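Frequently Asked Questions: Hands-On Teaching at Fakumdale

Teaching a robot at Fakumdale

We get a lot of mail before each new group starts in September, and much of it asks the same good questions. If yours is missing, write to the desk and we'll add it!

Do I need to know how to program?

No. If you can fold a towel you can teach one of our robots to have a go at folding a towel. You show the job, the system records how the joints moved and what the head camera saw, and the training software (ours is called Tratier) works from those recordings. Plenty of our best teachers came from kitchens, hotels and dry cleaners, and they notice things about cloth and dishes that the engineers never would.

What's the difference between teaching by hand and teaching by remote?

Teaching by hand means you stand beside the robot, switch the arms to their soft mode and move them yourself, holding them by the forearm. It's a lovely way to start, as you feel straight away where the elbow likes to go and where it doesn't. Teaching by remote means you sit at the Simorby station with a headset and a pair of hand controllers, and the robot's arms follow yours. You see what the robot sees. Most household jobs are taught by remote here, as both hands are usually needed and it's hard to steer two arms from the outside.

Which one will I learn first?

By hand, for the first two sessions. Then remote. People who skip ahead tend to reach with the controllers the way they'd reach with their own arms, and our robots have a shorter reach than you'd think.

How many demonstrations does one task take?

It depends a great deal on the task. For a simple pick and place we ask for 236 good ones. For laundry loading we ask for 600, because cloth never lies the same way twice. That number sounds huge until you get into the rhythm! A group shares the work, and a single run is often over quickly.

What counts as a good demonstration?

One that starts from the home pose, gets to the end of the task and has no long pauses. It doesn't have to be pretty. A small slip that you notice and fix is very welcome, and we'd love to have more of them. If a sleeve drops out of the hand and you go back for it, keep recording. What we do throw out are runs where the teacher stops to talk, or where the arm hits its joint limit and the software freezes it.

Should I do it the same way every time?

Same goal, different details. Move the basket a little between runs. Shake up the pile. Start with a dark item one time and a white one the next. Please don't change your whole method halfway through a set, though. If you began by picking from the near side of the basket, stay with that until the set is done, and tell the desk if you want to try another way.

Why do you start so many people on laundry?

Because it's wonderful practice. A washer has a round opening that you have to line up with, a door that gets in the way of one arm, and soft things that hang down and catch on the rim. You learn more about wrist angles in an hour of loading than in a whole morning of blocks. It's also a job that everybody already knows how to do, so you can put all your attention on the controls.

What will I see in the headset?

The view from the robot's head, looking along its own arms. It takes some getting used to, and on some tasks the view is tilted, so your sense of "up" needs a minute to settle. Look for the hands first, then for the thing you're working on.

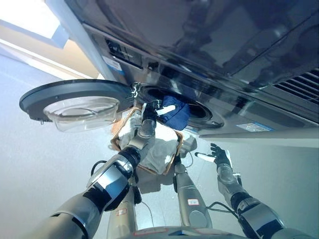
Head camera view during washer loading: right hand at the drum with a blue garment, white laundry still in the basket.

My right hand keeps missing the drum. Any tips?

Yes! Bring the elbow out before you bring the hand up. With the door open to the left, a tucked elbow leaves you very little room to turn the wrist. Then push the cloth in with short moves and look before you let go. A garment that is only partly in needs another push, so don't open the fingers as soon as the first bit of fabric is past the rim.

What should my other hand be doing?

Anything useful, or nothing. Hold it in open space, clear of the basket and the door, and keep it fairly still. Tratier learns from both arms, so a bored left hand that wanders around will teach the robot to wander around too. We have seen this happen, and it was very funny for one afternoon.

Will I get dizzy?

Some people do, mostly in the first session. Take the headset off whenever you like; the arms hold their position when you pause. There's a flat screen at every station if you'd rather not wear the headset at all, and the recordings from it are just as useful to us.

How long is a session?

Two hours, with a break. Morning sessions begin at 9:30 and afternoon ones at 1:15.

What is Bạch?

Bạch is our playback tool. After each set you can watch your runs again at double speed, mark the ones you want to drop and leave notes for the next teacher. It can hold 400 runs per folder, so start a new folder before you reach that.

Can I see the robot try the task by itself?

You can, and please do! We run a trial once a set has been trained, and everyone who taught on that task is invited. The early tries are often slow and a bit strange. Seeing it hesitate in just the spot where you always hesitated is one of the best parts of this whole thing.

Can I bring my own task?

Send us a short note saying what the job is, what objects it needs and whether it takes one hand or two. We can't do anything with open water, flames or glass that breaks easily. Tasks need to fit in a recording of 360 seconds or less. Longer jobs can be split, and the desk will help you choose where to cut them.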